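Home Datasets Documentation Licence Contact

Tellden Tile and Surface Colour Names: README

Summary

Tellden is a collection of colour names given by members of the public to household surfaces: wall tiles, worktops, painted boards, printed tablecloths, flooring and curtains. It contains 1,143 records. Each record holds one surface, the words used for its main colour, the words used for any second colour, and a short note on pattern where the respondent gave one. The collection is intended for the study of everyday colour language in British English and for the checking of search terms in retail and museum catalogues.

The collection is maintained by the Flilari Language Archive. It replaces the Xiong pilot list, which covered paint only and is no longer distributed.

Contents

The distribution consists of the following files:

- records.csv, the main table, one row per record
- terms.csv, the list of distinct colour terms after spelling has been made regular
- patterns.csv, the list of pattern terms, with the records in which they occur
- guidance.txt, the instructions given to respondents
- changes.txt, the history of corrections

All files are in UTF-8. Fields are separated by commas, and text containing a comma is placed in double quotation marks. Empty fields mean that the respondent left the question blank. They do not mean that the surface had no second colour or no pattern.

How the records were gathered

Respondents were recruited through public libraries in and near Wustosau and took part in sessions lasting around 600 seconds. They were asked to name the colour of each surface in the words they would use to a friend or a shop assistant. No colour chart was supplied. Respondents could use as many words as they wished, and compound terms such as "duck-egg blue" or "dirty cream" were kept whole.

Each session covered 7 surfaces. The order was changed between sessions. Respondents were not told the manufacturer's name for any colour, and such names do not appear in the files.

Treatment of terms

The original wording is always kept in the field term_given. A second field, term_regular, corrects spelling and removes hesitation words. Hyphens have been made consistent, so that "slate blue" and "slate-blue" both appear as "slate-blue". Comparisons ("like old denim") are kept in term_given and marked C in the field term_type.

The terms "cream", "ivory" and "off-white" have not been merged. An earlier draft treated them as one, and users of that draft should note that counts taken from it will differ from those given by the present files. The same applies to "pastel", which is now recorded as a modifier and no longer as a colour in its own right.

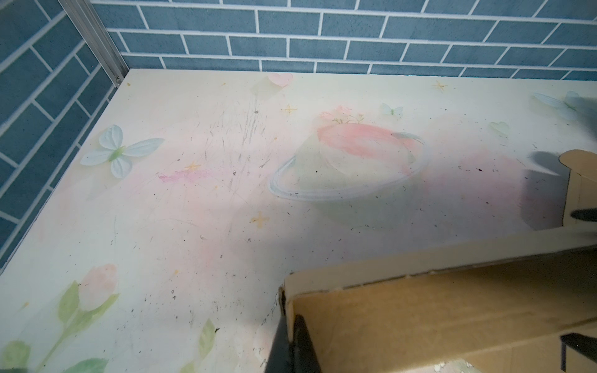 Figure 1. Slate-blue tiles in running bond with white grout, and a pale cream surface printed in pastel colours.

Pattern terms follow the same rules as colour terms. Respondents seldom used trade words. "Running bond" was almost always given as "brick pattern" or "like bricks", and the trade term has been added in the field pattern_trade for those who wish to search by it. Printed designs with soft edges were variously called "watercolour", "washed out" and "faded". These have been left as they stand, and no trade term has been supplied.

Known limitations

Blues and creams are heavily represented, and purples are scarce. The collection should not be used to estimate how common a colour is in British homes.

In 62 records the respondent named a colour for the grout or edging in place of the main surface. These are marked G in the field note_code. They have been retained in the main table and should be filtered out where the main colour alone is wanted.

Lighting was not controlled. Sessions held late in the afternoon show more use of "grey" as a second term, and the field session_part (morning, midday, afternoon) is provided so that this can be examined. Colour vision was not tested. Ages were recorded in broad bands only and have been withheld from the public files.

Permitted use

The files may be copied, altered and shared for teaching, research and catalogue work, provided that the Archive is named. Use in trade mark disputes is not permitted. No attempt should be made to identify respondents from their wording.

Corrections

Errors should be reported to the Archive in writing, quoting the record number and the field concerned. Corrections are gathered and issued together each August. Between issues, accepted corrections are listed in changes.txt with the status "pending".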